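Wednesday was going to be a quick evening of folding cloths for the Cundwood swap. I brought one podcast. I needed three.

Shoshana Kapoor insists every cloth goes in folded to the same size. She mailed us a diagram. The diagram has a revision number, and it is 6.

My method is to fold in half until it looks like somebody else's problem. Under revision 6 this is now called "freestyle" and is discouraged.

Start by finding two corners. The blue ones have four each, supposedly — I keep meeting the same one.
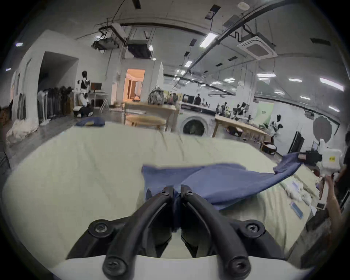
Blue cloth, one fold pinched, far corner up. Table cover already wrinkled.

Toàn Phan wants to iron the table cover before we go on. The cover. That goes under the things. I have asked him to sit with that for a minute.

Ylva Nygård does hers in four moves and doesn't look down. I watched her twice and learned that she has nice posture.

100 cloths promised, by the way. I put my name next to 20 of them back in March, when I was younger and thought a cloth was a rectangle.

Current standing: my stack leans left. Shoshana walked past it, stopped, and went to get the diagram.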